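# About our club

We're Mastach, a robotics club for anyone at school who fancies having a go, and this term we're teaching two robot hands to deal with a box of toothpaste in a blue tray.
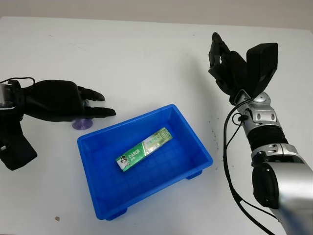

Junpei Sakamoto left a comment on our page asking why we don't just buy a simple pincer and get the job done by lunchtime. Fair point, Junpei! A pincer would probably be quicker. But we wanted fingers, because fingers are where all the interesting problems live, and most of us joined for the interesting problems (and a few for the biscuits).

I'm Takumi Minami and I look after the club diary, so if the writing on this page wanders off a bit, that's me. We started with 2 members and a kit car that only turned left. Now there are 23 of us, and we meet after lessons in the old textiles room, which still has the best tables in the building.

## What we get up to

Everybody picks a corner of the project. Some people write code, some do wiring, and a small and very stubborn bunch spend their time on how a hand should come down on something flat without shoving it across the table. Cartons are a pain, by the way. They're light and shiny and they skid! We keep a logbook of every try, good or bad, and we're on number 242 as I type this.

You don't need to know any programming before you come. I didn't. My first program was supposed to wave and instead it did nothing at all for a whole afternoon, and then I found I'd saved it in the wrong folder.

## The Sitotico Cup

In December we're off to the Sitotico Cup, where teams have to sort shopping into trays with both arms working together. Last year we went in for the Collado round, came nearly bottom and had a brilliant day out anyway. This time we'd like to get past the first heat, please.

## Coming along

Just turn up, or leave a note in the Mastach pigeonhole by the office. Bring a laptop if you've got one (we have spares) and tie long hair back. Empty cartons are welcome too, any size, as long as they aren't squashed.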